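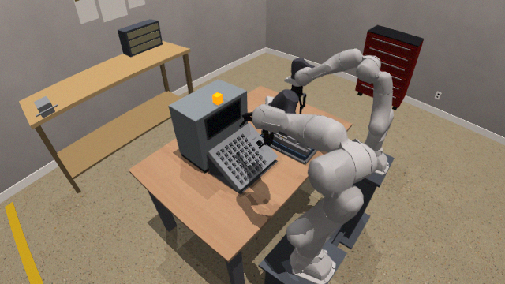
Shop-floor chores: minutes of the September meeting

Present: Nesma Bensaid (chair), Boris Ondrejka (minutes), two from the Costhorpe shop
Apologies: Tkachuk

1. Minutes of last meeting
Agreed, with Senutley spelt correctly.

2. Simulated bench
Boris reported on the two-arm set-up with the keypad machine. The chore is to take the small orange cube off the top of the housing and leave the keys alone. Of 50 runs, 13 were clean. Most of the rest failed at the grip. Nesma asked whether that was good enough to try at Costhorpe. Boris said no. Costhorpe agreed and would sooner keep doing it by hand for now.

3. Household list
Wiping down and folding still not attempted. Kododia has offered 600 recorded attempts at folding towels. Nesma to read the terms before we accept.

4. Actions
Boris: slow the approach and repeat the 50 runs.
Costhorpe: send a list of the 10 dullest jobs on the floor.
Nesma: reply to Kododia.

5. Any other business
Senutley visit put back to October. Meeting closed at 4.40 pm.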